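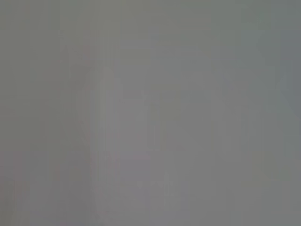 Emrys Watkins wrote in to say that gray is what people pick when they can't decide, and that every rental in Fistdale proves it. I think he is wrong about gray.

I painted my hallway gray in February. The first coat looked flat at noon and a little green by 5, and my sister asked if I was going to finish it. I left it alone. A hallway is a place you walk through with groceries, and I don't need it to cheer me up.

What I object to is the price. The paint counter at Griffiths stocks 100 grays, and the designer ones cost twice as much as the store brand. I bought the store brand. Watkins prefers yellow, and he is welcome to it. His kitchen in Ollismont has been yellow for years, and he repaints it every other summer.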